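# Setting up a sorting table your whole team can share with the robot 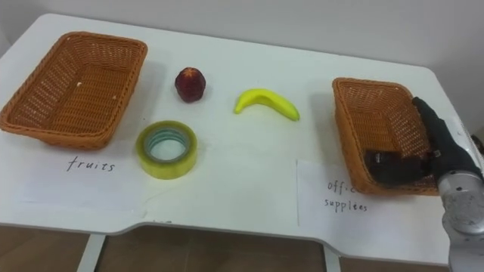 *By Pascal Fröhlich · Workplace how-tos · Filed in February · Reading time: one cup of coffee*

When the robot came to our supply room at Stirkley, I spent the first week worrying about software and the second week moving baskets. I wish I'd done it the other way around! Most of what makes a sorting station pleasant to work at (for the people as well as the machine) is plain table arrangement, and you can do it in an afternoon with paper, a pen and some tape.

Our job is a humble one. Deliveries for the office floors come in mixed, snacks and stationery together, and somebody has to split them up before they go upstairs. For years that somebody was whoever had the bad luck to walk past. Now the arm does the splitting and one of us looks after the table, and that changes the day more than I expected, so I've put the people part in here too.

## What you need

- A light-colored table with clear space on it
- Two matching baskets, wide and open at the top
- Two sheets of white paper and a dark pen
- Tape
- A small batch of things to practice with

## 1. Place the baskets

Put one basket toward each end of the table and leave the middle open. Ours are wicker, and I like them for it, but any open basket will do so long as the hand can get inside with its fingers spread. We angle them a little. Play with that yourselves, and have the arm make its slow reach into each basket before you settle on anything.

Once you're happy, mark the spots underneath with a bit of tape. Baskets wander. People lean on tables, people borrow baskets (you know who you are, Gunlow team), and a basket that comes back a hand's width over is going to cost you a morning.

## 2. Write the labels

One sheet in front of each basket, handwritten, in lowercase if you like. Ours say "fruits" and "office supplies." Our robot gets its categories from the job list, so check how yours does it, but please write the labels anyway. They're for your coworkers. Anyone coming back from lunch should be able to look at the table and know what's meant to go where without opening a laptop.

## 3. Lay out a practice batch

Keep it small and keep it varied. A banana, a round red fruit and a roll of clear packing tape make a lovely first set, as they're all such different shapes. Lay them in the middle with room between them for the fingers to close. The tape roll goes flat on its side. See-through things can be tricky to pick out on a white tabletop, so I always include one early.

## 4. Run it slowly, with someone watching

Start at the lowest speed your supervisor settings allow. Stand where you can reach the stop button and keep your own hands off the table while the arm is moving, even if a banana is sitting there begging to be straightened. Pause first, then straighten.

When something lands in the wrong basket, leave it there until the batch is done and write it in the log. Our log is a paper notebook. In our first full month it covered 2767 items, and 2322 of them went through with no one stepping in. The rest is where the people come in, and I'd ask you to plan hours for that from the start.

## 5. Talk about who does what

Please don't skip this one. We sat down on a Friday with the Chraibi crew from the next building, who were getting the same setup, and went through the old job line by line. Sorting went to the arm. Checking, restocking, odd items and the final say on anything bruised stayed with us, and table duty became a proper shift of 2 hours with a name on the rota. There are 4 of us trained for it so far, and anyone in the department can ask to be next.

Some folks were uneasy, and I was one of them. It helped to have the hours written down, and it helped that the person on shift can stop the arm for any reason at all and not have to fill in a form about it.

## Before you leave for the day

Park the arm, empty both baskets, and press down any label corners that are curling. If you keep your job lists in Prirnus like we do, close the open list or it'll pick up where it stopped in the morning, with yesterday's categories.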